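May 28, 2021

Washfastness of the Raris indigo cotton, second round. Luana dyed the new set yesterday with the Queiroz powder, so the two lots can be compared at last. The February lot is nearly finished, I have only 203 grams of it and I keep it for references.

Each piece was soaked overnight, then dipped four times with ten minutes of air between dips. Vat at pH 11 by the paper strips. I would like to have the meter back from Fotmont before we repeat this, the strips are hard to read when the liquid is so yellow. 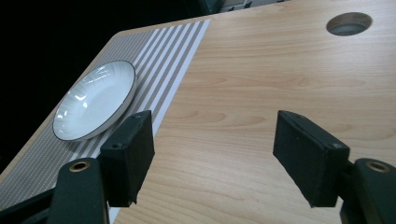 The rubbing test gave more trouble than the washing. Dry rubbing is fine on both lots, but with the damp cloth the new lot leaves clearly more blue. My guess is poor rinsing — Luana thinks the vat was too strong. For the next round I want a pattern where bleeding is easy to see, with pale bands beside the blue ones. The placemat on the table has the proportion I mean, even stripes of white and gray-beige, and a plain white border on the right side, where any stain would show immediately. If we weave the same with indigo in place of the gray-beige, one wash should tell us enough.

Piece 125 has an uneven corner, probably it touched the wall of the vat. Do not use it for color reading.

To do: ask Bronasdale for the price of 70 meters of the unbleached cotton. Rinse one half of piece 126 again, in warm water, and repeat the damp rubbing on both halves.

W. Furtado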